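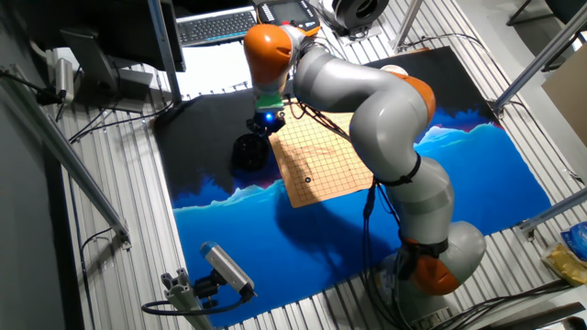 Laborbuch Zelle Pravia, Februar

14:20 Schutzstopp beim Anfahren der Ablageposition. Arm stand, Bremsen eingefallen, Meldung auf dem Panel: Kraftgrenze überschritten, Gelenk 2. Stein war schon abgelegt, also kein Fehler beim Greifen. Quittiert, mit halber Geschwindigkeit wiederholt, gleicher Stopp an fast derselben Stelle.

Erster Verdacht Nutzlast. Im Programm stand noch der Wert vom alten Greifer (Atico). Korrigiert, neu gestartet, lief 7 Züge durch, dann wieder Stopp. Nutzlast war falsch, aber nicht die Ursache.

Danach Arm im Freilauf von Hand bewegt. Kurz vor der linken oberen Brettecke spürbarer Widerstand. Das Kabelbündel spannt sich dort, wenn der Arm sich nach vorn streckt und das Handgelenk dreht. Band am mittleren Segment saß zu stramm, keine Schlaufe für das Gelenk darüber. Band gelöst, Bündel etwas nachgezogen, Band lockerer wieder zu. Drei dünne Leitungen hatten Scheuerspuren am Mantel, Adern nicht sichtbar. Trotzdem auf die Tauschliste.

Testlauf mit 4,000 Zyklen im Skript eingetragen, startet erst nach dem Kabeltausch. Bis dahin gilt:
Nur reduzierte Geschwindigkeit.
Kein unbeaufsichtigter Betrieb, auch nicht über Mittag.
Dünne Leitungen nicht über das Brett hängen lassen — die verschieben sonst die Steine, und die Erkennung läuft ins Leere.

Offen: Die Kraftgrenze hatte jemand hochgesetzt, im Deterura-Protokoll steht dazu nichts. Auf Standard zurückgestellt. Wer sie ändert, bitte hier eintragen. Ersatzleitungen bei Mansour angefragt, Antwort steht aus.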